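Plellum Early Learning Grant
Progress report, second quarter
Sadwood Play Materials, Valtthorpe

Work this quarter covered the shape blocks, the maple play boards and the first placements in classrooms. The project is on schedule except for the storage trays, which are explained further down.

Blocks

The block set is now settled. We dropped the oval and the half circle after the spring trials, when children kept stacking them on their sides and losing them under shelves. The set keeps cylinders, cubes, stars, hearts, triangular prisms and pentagonal prisms, in red, yellow, blue and green. We made 60 complete sets this quarter.

The printed finish is still slightly rough on some faces. Teachers told us they like this - the pieces are easier for small hands to hold - so we have stopped sanding the tops. We do still go over the points of the stars by hand. That takes longer than we budgeted for, and we have moved hours from packing to cover it.

Boards

The boards are glued up from maple planks. Our first supplier sent stock that cupped after a few weeks in a heated room, and we returned it. The second supplier's planks have stayed flat so far. We finished 22 boards and expect to reach 50 by the end of next quarter. The front edges are left plain. We had planned to add a painted border, but it raised the cost and the teachers did not ask for it.

Placements

Sets and boards went to 3 preschools in Valtthorpe in February. Each school got a short guide to sorting by color, sorting by shape and free building. The sorting cards from the Lo activity pack were used less than we hoped. Two of the schools said the print was too small to read from across a table. A larger version is being laid out now.

Staff at all the schools asked for more time with the materials before they fill in the feedback form. We agreed to move the form to the end of next quarter.

Storage trays

The trays are late. The sample we received was too shallow for the cylinders when they stand upright, and the lid would not close. A deeper sample is due on Wednesday. If it fits, we will order right away and send trays on to the schools that already have sets.

Budget

Spending is nearly level with the plan. The extra hours on the stars were covered by the savings on the painted border. We are not asking for any change to the total. 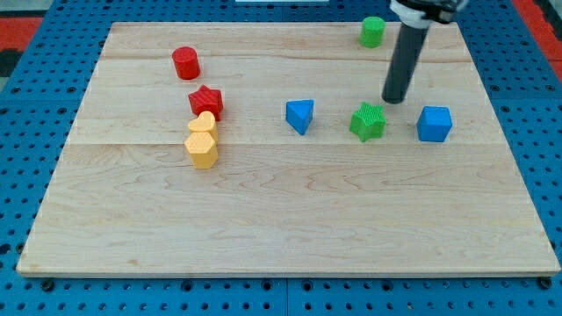 For next quarter we plan to finish the remaining boards, reprint the sorting cards and deliver the trays. We would also like to talk with you about a second group of schools before the fall, as two have already written to ask for a place.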